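Urquijo College Students Spend a Semester Teaching a Gripper to Pick Things Up, Mostly in Rooms That Do Not Exist

Simulated robotics class to hold its end-of-term trials in December; public invited, expectations adjustable

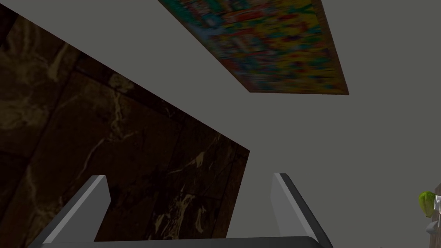
URQUIJO – The robotics elective at Urquijo College will close its fall term with an open trial of student-built control programs, the college announced this week. Six teams will send a simulated robot arm through a series of household tasks while an audience watches on a projector that the department describes as "recently serviced."

The course, called Small Tasks for Large Machines, enrolled 21 students in September. None of them has broken a robot, a record the college attributes to good teaching and also to the fact that the robots are software. The simulated ones have been driven into walls, furniture and, during one memorable afternoon in the second week, the floor, for a total repair bill of nothing.

"I used to teach this with a real arm, and we spent half the term waiting for a replacement cable," said Clive Penrose, who leads the course. "Now the students can fail forty times before lunch. I consider that progress, although some of them would like it noted that they skipped lunch."

Students work in Nernen, the college's in-house simulator, which fills its rooms with randomly chosen surfaces, wall art and clutter. The decorating is deliberate. A program that can find a cup only against one plain background tends to lose its nerve when the background changes, so Nernen changes it constantly, with little regard for taste. Students have asked whether the software could be given a sense of style. The request is under review and has been for two years.

Much of the work is done from the gripper's point of view, and it takes some getting used to. Teams learn to judge distance and direction from a pair of fingers and whatever happens to lie past them, often at angles no sensible person would choose for looking at a kitchen.

"For the first two weeks I was tilting my head at the monitor," said Leidy Agudelo, a second-year student whose team goes by the name Purker. "Then I stopped noticing. Then my roommate pointed out that I was tilting my head at dinner."

Purker currently holds the best practice score in the class, having completed 16 tasks in a single session. The team's closest rival, Ernari, disputes the ranking on the grounds that several of those tasks involved the same bowl. Penrose has ruled that a bowl is a bowl.

At the December trials, each team will receive a set of rooms its program has never encountered. Points are awarded for picking up the requested object, placing it where it was supposed to go, and leaving the rest of the room more or less as it was. Teams may not touch the keyboard once a run begins. They may groan, and past classes have done so freely.

The winning team will receive a certificate, first choice of lab desks for the spring term and custody of the class trophy, a salad spinner mounted on a block of pine. A score of 95 or higher earns an additional prize, which has not been selected, as no team has yet required the college to buy one.

Doors open at 6 p.m. in the engineering annex. Admission is free and no background in robotics is needed. Younger visitors can try steering the simulated arm themselves at a table near the entrance, where they have historically outperformed the faculty.

Students interested in the spring section may register through the engineering office. Some programming experience is recommended, along with patience and a tolerance for strange wallpaper.

Media contact: Engineering Office, Urquijo College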